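**FOR IMMEDIATE RELEASE**

# Surkano Publishes First Results From Household Chore Trials

*Clearing a table of fallen cups remains harder for machines than folding a towel, company says*

CLARNHOLM, June. Surkano, a developer of software for household and light commercial robots, today released the first results from its chore trials, a program that measures whether machines can do everyday tidying work in ordinary homes and small shops. The short answer is that they can do some of it, slowly, and that the jobs people find easiest to hand to a ten-year-old are still among the ones a machine is most likely to get wrong.

The report covers 6 chores: clearing a table, loading a dish rack, folding hand towels, sorting recycling, restocking a low shelf and wiping a counter. Each chore was attempted 400 times by a two-fingered robot arm running Surkano's software. An attempt counted as a success only if the chore was finished without a person stepping in and without anything being dropped or knocked to the floor.

Table clearing was the chore the company expected to go well. It finished fifth. The arm completed 301 of its 400 attempts. Only loading the dish rack scored lower.

Surkano attributes most of the failures to the condition tables are in when people leave them. Cups are tipped over, turned upside down or pushed against each other. A paper cup, a steel tumbler and a stemmed dessert glass may sit within an inch of one another, and each one needs a different grip.
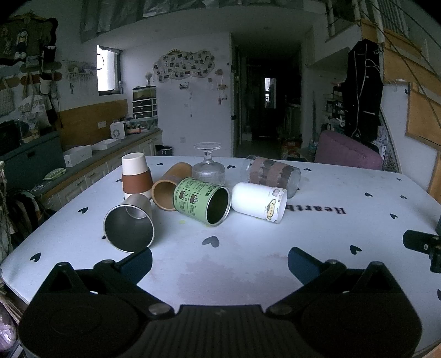
A person clearing the same table makes these choices without thinking about them. The hand goes inside a cup that is lying down, around one that is standing, and under the foot of a glass that has been turned over. The software has to learn each of those from being shown, and it has to learn which one applies before the fingers close. In the trials, the most common error was choosing a grip that suited the neighboring item.

Clear objects were a second source of trouble. Glass and transparent plastic take on the color of whatever is behind them, and the arm misjudged the near edge of clear items more often than it did with any other kind. Patterned tablecloths made this worse. Printed lettering and dark shapes on a cloth were at times treated as objects to be picked up, which cost time but rarely caused a failure under the trial rules.

Soft paper cups were handled better than expected. Surkano had planned for a high rate of crushed cups and saw very few, a result the company credits to padded fingertips supplied by Gellico. The same pads did less well on polished metal, where the fingers tended to slide before they held.

**How the software is taught**

Surkano's training material comes from people doing chores by hand with a held gripper that opens and closes the way the robot's does. The operator works at a kitchen table, a counter or a shop shelf, and the movement is recorded along with the view from the tool. No robot has to be brought into the home for this stage, and an operator can work in a room as it stands, with coats on the wall and jars on the counter.

The company began with recordings made in a single test kitchen at its Clarnholm office. Software trained only on that material did well in the test kitchen and poorly everywhere else. Recording has since moved into occupied homes, where the light changes through the day and the furniture is not arranged for anyone's convenience.
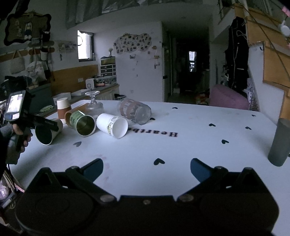

Operators are asked not to tidy up before they start and not to choose the easiest cup first. They are also asked to keep recordings in which they fumble and recover. Surkano found that software trained on clean demonstrations alone did not know what to do once something had rolled, and would often repeat the same reach at an empty spot.

**What the results mean for buyers**

Surkano is not announcing a household product. At the current rate of failure, the company does not consider table clearing ready for use in a home without a person nearby. One unfinished table in every four is too many, and the arm is still a good deal slower than a person with a tray.

The outlook for shops is more favorable. Towel folding and shelf restocking were the two strongest chores in the trials, and both involve items that are mostly alike and mostly upright. Donati, which operates cafés and a linen service, will test 2 arms in its back rooms beginning this fall. One will fold hand towels. The other will return clean cups to shelves, where the cups arrive in racks and all face the same way. Café staff will continue to clear the tables themselves.

The Donati test will record how often staff have to step in and how long each interruption takes. Surkano regards the second figure as the more useful of the two. An arm that stops twice an hour and needs only a tap to resume may be worth having in a shop. One that stops once and has to be taken apart from a jammed rack is not.

**Next steps**

A second round of trials will repeat table clearing and dish rack loading with new training material that includes more glass, more metal and more overturned items. The success rule will stay the same so that the two rounds can be compared. Surkano will also begin counting spilled liquid as a failure. Every cup in the first round was empty, and the company acknowledges that this made the chore easier than it is after a real meal.

The full report, including the scoring rules and a breakdown of failures by type of object, is available on request from Surkano's press office.

**About Surkano**

Surkano develops software that allows general-purpose robot arms to carry out household and shop-floor chores. The company is based in Clarnholm.

**Media contact**

Surkano Press Office, Clarnholm
Calls are answered from 9 a.m. to 4 p.m.

###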